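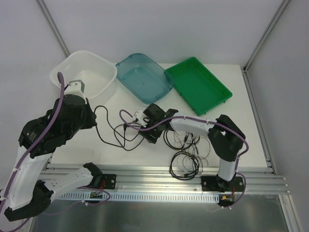 Stand der Dinge: beide Arme auf der Schiene, drei Behälter hinten. Linker Greifer gerade in der weißen Wanne.

Zweiarm-Tisch, Bautagebuch Teil 4
2. Dezember 2023

Kurzes Update, wenig Zeit, Lötkolben ist noch an. Projekt heißt weiterhin Plorska, falls jemand einen besseren Namen hat: her damit. Steht in der Gemeinschaftswerkstatt Stimar, hinterer Raum, neben der Ständerbohrmaschine. Wer zum ersten Mal hier ist: zwei Arme, ein Tisch, sollen mal Kleinteile sortieren. Schrauben, Muttern, Distanzhülsen. Teil 1 bis 3 im Archiv.

Weitere Fotos kommen nach, Karte ist noch in der Werkstatt. Bis dahin Notizen zum Bild oben.

Behälter
Weiß, blau, grün. Plan: weiß = unsortiert, blau = gut, grün = Ausschuss. Blau liegt auf dem Bild schräg und mit der Kante auf der grünen Schale, so natürlich nicht brauchbar. Anschläge müssen her, Winkelleisten oder was Gedrucktes. Abstand zwischen den Schalen soll 30 mm werden, dann kommt der Greifer sauber an jeden Rand.

Linker Arm
Der ältere von beiden. Gelochtes Glied unten, schwarzer Ellbogen, dann hoch zum dicken Handgelenk mit den Servos. Handgelenk ist zu schwer, wissen wir. Aoi Sugawara hat eine leichtere Version gezeichnet, spart 151 Gramm pro Arm. Druck läuft im Januar, vorher kein Filament mehr da.

Rechter Arm
Neue Firmware seit Donnerstag. Nullpunkt der Schulter muss nach jedem Einschalten neu gesetzt werden, nervt. Wer eine Idee hat, bitte in die Kommentare.

Lila Kabel
Eins pro Arm, mit weißen Kabelbindern festgemacht. Die Schlaufe am Handgelenk braucht Luft, sonst zieht es beim Drehen am Stecker. Zweimal abgerissen bis wir das kapiert haben.

Kabelsalat
Ja. Schwarze Leitungen mitten auf dem Tisch, rechts daneben noch ein aufgerolltes Bündel. Soll alles nach vorne in den weißen Kanal unter der Schiene. Der Kanal hängt ja schon, muss nur noch einer machen. Vorher beschriften!! Beim letzten Mal haben wir einen ganzen Abend Stecker gesucht.

Schiene und Elektronik
Aluprofile vorne quer, darauf die schwarzen Grundplatten der Arme. Je eine kleine Platine bei jeder Basis, rechts die mit dem gelben Stecker. Gehäuse dafür fehlen noch. Profile sind Reste von Yilma, Zuschnitt hat 50 Euro gekostet, war okay.

Wände
Hellgrau, glatt. Bleiben so.

Testlauf
Bisher 3.043 Greifversuche im Log, beide Arme zusammen. Auswertung folgt, Skript spinnt bei den Zeitstempeln. Gefühlt sind M5-Muttern gut, Unterlegscheiben eine Katastrophe. Die liegen zu flach.

Noch offen
Anschläge für die Schalen
Kabel in den Kanal, mit Beschriftung
Platinengehäuse
Not-Aus besser erreichbar machen (wichtig!)
Greiferbacken mit Gummi, Muster von Flandent ist bestelt
Beleuchtung, die alte Lampe flackert

Nächster Bautermin wieder samstags ab 14 Uhr, Kaffee ist da, Milch bitte mitbringen. Wer einen 2er Inbus mit Kugelkopf übrig hat, unserer ist rund.

Kommentare sind offen, Antworten dauern grad etwas.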